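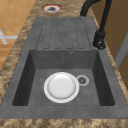
Sink model from the Skudham simulator, one plate in the bowl next to the strainer

From: Caroline Mrema
To: dishroom-staff list
Date: 4th March
Subject: Re: Re: what happens to the sink shifts

Quick answers, I'm between meetings, sorry for the typos.

> Can somebody tell us plainly what the Grarkero arm is going to do
> and what is left for us? We got a link to a simulated sink with a
> white plate in it and no explanation. Our sinks at Nuston are steel
> and they have never had one plate in them in their lives. Also are
> hours being cut, yes or no. Night crew is asking me every shift.
> - Urio kitchen, evenings

Hours: no cuts before May. After that I don't have it in writing and I won't promise what I don't have. Asked again this morning. Will forward the reply as is.

What the arm does, if the trial goes ahead: picks plates out of the sink, puts them in the rack. Plates only. Pots, trays, glasses, cutlery stay with people. So does scraping, and so does anything chipped.

The link. Skudham practices everything on the computer first, 600 runs per layout before they touch a real kitchen. That one is their easy layout, gray bowl, ribbed drainboard with nothing on it, black faucet. Yes I told them it looks like somebody's house. They want pictures of ours, full, at the end of dinner. Please send some, the worse the better. No faces.

Numbers they gave me, for what it's worth: Nuston does 3,495 plates on a full day. The arm is supposed to manage 200 an hour. Do the math, it's not replacing the line. What I'm more worried about is who stands next to it and clears it when it stops, becuase that is a new job and it is not on anyone's pay sheet. I've asked for it to be a named role with training paid at the normal rate. No answer yet.

Also the wrist thing. 255 of you filled in the survey and bending into the deep sinks came top for pain. If the arm takes some of that off, good, I'd like it to. But then don't hand the same person pots all night insted. Rotation needs to be in the plan.

Send me questions before the next call, one list per kitchen please. Urio, can you do yours as well as nights?

Caroline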